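Skallberg hand therapy kit: review after nine weeks on an outpatient rehabilitation unit
Grip, pinch and reach exercises for adults recovering from stroke or wrist fracture

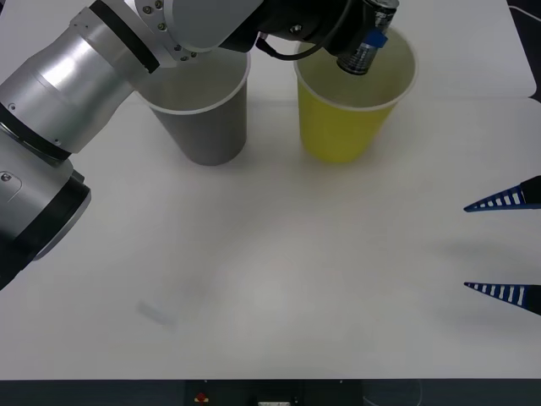

What is in the kit
The Skallberg comes in a zipped case and holds a spring gripper, putty in four grades, a pegboard, a finger extension band set and a printed exercise guide. The case weighs little enough to carry one-handed. Refills of putty are sold singly. The pegs are not, and a lost peg means buying a full set.

Resistance
The gripper is adjusted with a dial marked from 1 to 9. Settings 1 to 3 are light and suit patients in the early stage after a cast comes off. The step from 5 to 6 is larger than the others, and several of our patients stayed at 5 for longer than planned. The older Camard gripper has fewer settings but the increase between them is more even.

The dial can be turned by accident when the gripper is dropped. We now check the setting at the start of each session and write it on the chart.

Putty
Four grades, colour coded. The softest grade picks up lint and should be kept in its tub. The firmest is stiff when cold and needs a few minutes at room temperature. No skin reactions were recorded on the unit.

Pegboard
Pegs are in two widths. The narrow ones are difficult for patients with reduced sensation, and the guide introduces them too early, in the second week of its programme. We moved them to the fourth. The board has rubber feet and does not slide on a laminate surface. It does slide on a bed table.

Exercise guide
The guide runs to 46 pages in large print. Drawings are clear and the hand positions are correct. Left-handed versions are given for only 19 of the exercises, and the rest must be reversed by the reader. Patients with neglect or visual field loss found this hard at home.

Cleaning
Hard parts can be wiped with standard disinfectant. The extension bands cannot, and are best issued to one patient and kept by them. The case lining is fabric and stains.

Verdict
Suitable for clinic use and for supervised home programmes. Units that already own the Plostwood board need only the gripper and putty, sold together as the Skallberg Basic. A lock on the dial would be the most useful change.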